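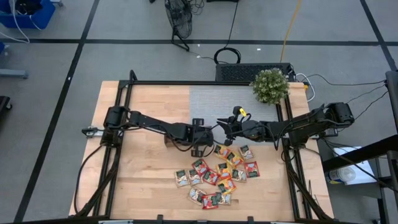 Submitted by Lieselotte Rathjen, Service Desk, Bendirside
Assigned to: Gunther Weidemann, Technical Support
Product: Vekgate two-arm tabletop kit, evaluation unit
Category: Gripping and release
Status: Open, pending customer confirmation

Summary of request

The customer, Pliromari, is reviewing the Vekgate kit for the sorting of small snack packets. The customer reports that the right arm does not reliably release packets after a pick. The left arm is not affected. The customer requests a correction or a replacement gripper before the evaluation period closes at the end of April.

Conditions reported by the customer

Packets are presented in a loose pile at the front of the table, below the two grippers. Wrappers are red, orange, yellow and white, and all carry a dark green label band near the top. Packets overlap in the pile. The gray mat remains on the back half of the tabletop during all runs. The right gripper is the one with the orange tag.

In a run of 200 picks, divided evenly between the arms, the customer recorded 15 late releases on the right arm and none on the left. A late release is defined by the customer as a packet that stays in the gripper after the open command has been completed.

Log

09:10, L. Rathjen
Ticket opened. Customer contact is Jannik Hollmann. Run log and settings file received and attached.

09:45, G. Weidemann
Settings file reviewed. Both arms are running the same release program. The opening width on the right gripper is set to 38 percent. The left gripper is set to full opening. Customer asked whether this value was changed on site.

10:20, J. Hollmann (Pliromari)
The value was not changed by our staff. The kit was set up by your installer, Mr. Tiedemann, and we have used the settings as delivered.

10:50, G. Weidemann
Mr. Tiedemann confirms that the right gripper was limited during setup to keep the two grippers from touching when both arms work over the middle of the table. The limit was intended for the setup check only and should have been removed at handover. This is recorded as an installation error.

Customer instructed to proceed as follows:

Stop the program and move both arms to the rest position.
Open the gripper settings for the right arm and set the opening width to full.
Enable the shared zone rule, so that only one arm may enter the middle of the table at a time.
Save, restart the controller, and run the release test with no packet in the gripper.

13:30, J. Hollmann (Pliromari)
Steps completed. Release test passed on both arms. A short run with packets gave 2 late releases on the right arm, both with packets taken from underneath another packet. The cycle is also slower with the shared zone rule enabled. Please advise whether this is expected.

14:05, G. Weidemann
A longer cycle is expected, as one arm must now wait for the other. With regard to the remaining late releases, please inspect the finger pads on the right gripper for residue and clean them with a dry cloth. Solvents must not be used on the pads. Please then repeat the full run and return the log.

14:40, L. Rathjen
Request for a replacement gripper placed on hold until the repeat run has been reviewed. Waltraud Wiegand has been asked to extend the evaluation period at no charge, given the installation error. Her decision will be entered in this ticket.

15:15, J. Hollmann (Pliromari)
Pads cleaned. The full run will be started tomorrow morning and the log sent on completion.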